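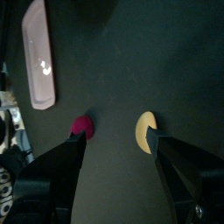
Crédit photo : Skerach

Acheter des livres scientifiques d'occasion ou en fin de stock : questions fréquentes

Mise à jour : 23 juin 2021

Un manuel de thermodynamique affiché à un prix ridicule, est-ce une bonne affaire ?
Parfois. Commencez par regarder l'année d'édition, que beaucoup de vendeurs relèguent tout en bas de la fiche. Un cours de thermodynamique classique vieillit assez bien, un ouvrage sur les logiciels de simulation beaucoup moins. Et un prix ridicule accompagné de frais de port confortables redevient vite un prix ordinaire.

Que vaut le « prix éditeur » barré à côté du prix de vente ?
Pas grand-chose tant qu'on ne sait pas d'où il sort. Il peut s'agir du tarif relié alors que l'exemplaire vendu est broché, ou d'un tarif étranger converti on ne sait quand. Nous avons vu sur Rolside une remise calculée sur une édition qui n'était même pas celle de l'annonce. Ignorez le pourcentage et comparez les sommes à payer, port compris.

Pourquoi le même livre a-t-il plusieurs ISBN ?
Parce que chaque format a le sien : relié, broché, numérique. Le texte est souvent identique. Souvent, pas toujours : un broché paru deux ans après le relié peut intégrer des corrections sans que la couverture en dise un mot. Si la pagination diffère, demandez une photo de la page de copyright. Un vendeur qui refuse ne mérite pas votre commande.

« Nouvelle édition revue et augmentée » : faut-il y croire ?
Avec modération. Sur les 17 titres que nous avons comparés en octobre, chapitre par chapitre, plusieurs n'avaient gagné qu'une préface et quelques exercices renumérotés. La renumérotation est d'ailleurs le vrai piège pour les étudiants, car l'enseignant renvoie à l'exercice 12 et le vôtre porte le numéro 14. Avant de payer l'édition récente, comparez les tables des matières, généralement consultables en ligne.

Le résumé du catalogue est-il fiable ?
C'est un texte de l'éditeur, recopié par tout le monde. Quand il promet un livre destiné « aux étudiants, aux ingénieurs et aux chercheurs », comprenez qu'on n'a voulu décourager aucun acheteur. Cherchez plutôt les prérequis dans l'introduction. S'ils n'y figurent pas, feuilletez le troisième chapitre : le premier est toujours facile.

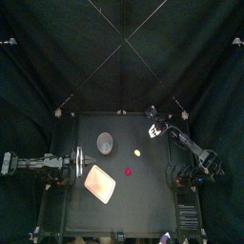 Les avis de lecteurs valent-ils mieux ?
Un peu, à condition de lire ceux du milieu. Les notes maximales sans commentaire n'apprennent rien, et une partie des notes minimales concerne le colis, pas le contenu. Méfiez-vous aussi des avis regroupés : Kimaro affiche sous une seule fiche les commentaires portant sur toutes les éditions d'un titre. On peut donc lire des reproches adressés à des coquilles corrigées depuis longtemps, ou des éloges pour une traduction qui n'est plus vendue.

Que signifie « très bon état » ?
Ce que le vendeur veut bien y mettre. Surlignage, tampon de bibliothèque, odeur de cave : tout cela passe chez certains. Posez la question par écrit avant l'achat - la réponse vous servira en cas de litige.

L'impression à la demande est-elle un problème ?
Pour du texte, rarement. Pour des figures en niveaux de gris ou des planches en couleurs, c'est plus discutable, et la mention manque sur bien des fiches. Un livre ancien annoncé comme neuf et expédié sous plusieurs jours en relève assez souvent.

Platham annonce 3 576 titres techniques « disponibles ». Le sont-ils vraiment ?
Disponible ne veut pas dire en stock. Le jour où nous avons appliqué le filtre « expédition immédiate », il en restait environ 300. Le reste était à commander chez l'éditeur, sans délai ferme. Si vous avez une date d'examen, tenez compte du second chiffre.

Peut-on revendre ses manuels sur ces sites ?
Oui, mais les offres de reprise automatiques sont faibles et révisables à réception. Une annonce auprès de la promotion suivante rapporte en général davantage.

Touchez-vous une commission sur les ventes ?
Non. Vous avez raison de poser la question, et nous vous conseillons de la poser aussi aux autres comparateurs. Les signalements d'erreur se font par le formulaire de contact, en indiquant l'ISBN complet.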